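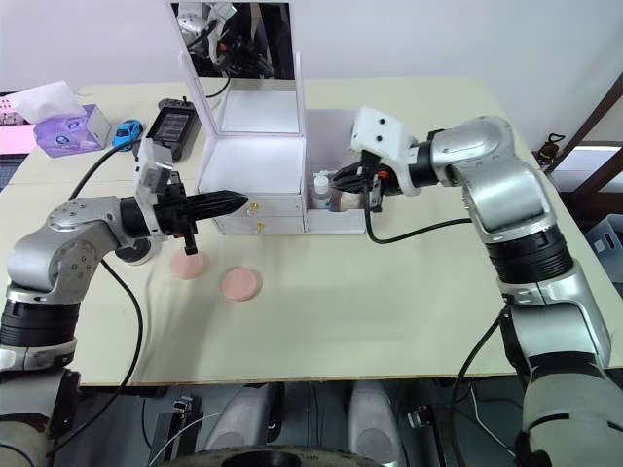

What the second arm costs

Khadija Zaki plans equipment at Shehata, and she begins with the price. "One gripper is 2,498 euros, and we need two for the table," she told me. "The small bottles are the difficult part of the work, so I did not want to save there."

Her first budget forgot the cables and the spare fingers. These added 527 euros.
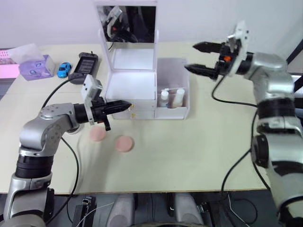
The next order is planned for October. "I will ask for 5 spare fingers," she said, "and my manager will ask me why."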